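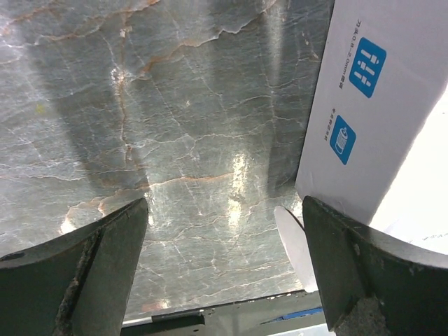

*Wrist cam view, two-finger gripper over gray stone, white carton at right*

## Gokum wrist kit — what to order, what to budget

Two-finger gripper plus a small camera at the wrist. Sold by Zolbridge, stocked at the Lultero counter. Fits most light arms with a standard tool flange. Check your bolt pattern first!

**Prices (USD)**

| Item | Price |
|---|---|
| Gokum gripper, fingers included | 564 |
| Wrist camera with bracket | 400 |
| Both, ordered together | ask for bundle quote |
| Spare finger set | ask |

Lead time on the gripper runs longer than the camera. Order both in October if you want them before the year-end rush. Part no. for the bundle is 518 — put that on the PO, not the old Carrasco number. Old number still works in the system but it ships without the bracket.

**Budget for these too**

- Grip pads. They're a wear item. Fingers pick up scuffs with use, mostly cosmetic. Pads are what you replace.
- Cable. Camera cable is short. Long arm = extension, seperate line item.
- Lighting. Polished stone, glossy counters, bright white cartons — all of it throws glare back at the camera. A diffuser is cheap. Put it in the first order.
- Setup time. Half a day if the arm is already running, more if it isnt.

**Before you buy**

Measure your widest item. Cartons get picked by the narrow side in most layouts, so measure that too. Fingers show at the bottom corners of the camera view with the gap between them open, handy for lining up on printed boxes. Small sideways text is harder — if you need to read labels and not just find the box, tell us and we'll quote a different lens.

Thin flat stuff (cards, lids) is possible but slow on a hard countertop. Soft mat helps. Mat not included.

**Warranty**

2 years on the gripper body. Pads and cables not covered. Camera is covered by Zolbridge direct, keep the packing slip.

**Returns**

Unused only, original carton, all hardware in the bag. Carrasco customers go through their own counter, same terms.

Quotes answered til 4 pm. Send arm model and flange drawing with the request or it goes to the back of the pile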